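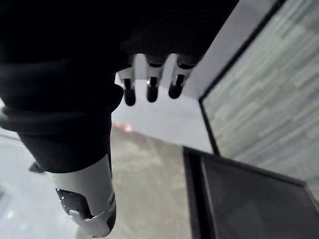
By Hywel James | November

Search this site Enter keyword Go

Stundley High School filled its main hall on prize night, when 29 sixth-formers picked up awards for their schoolwork, music and sport in front of 350 parents, staff and friends.

The loudest cheer of the night went to the Year 13 reading mentors, who gave 827 hours of their own time last year to helping younger pupils with their books. What a number! Many gave up lunch breaks to do it, and several have already signed up to carry on after their exams.

The Fung Cup for progress in maths was shared for the first time, and the school's jazz band played 3 new pieces between the speeches – all of them written by pupils.

Families had come from as far as Stalport and Idura, and plenty stayed on for tea and cake once the last certificate had been handed over. The art rooms were open too, with coursework up on every wall.

Nominations for next year's awards open after the spring half-term, and forms can be picked up from the school office.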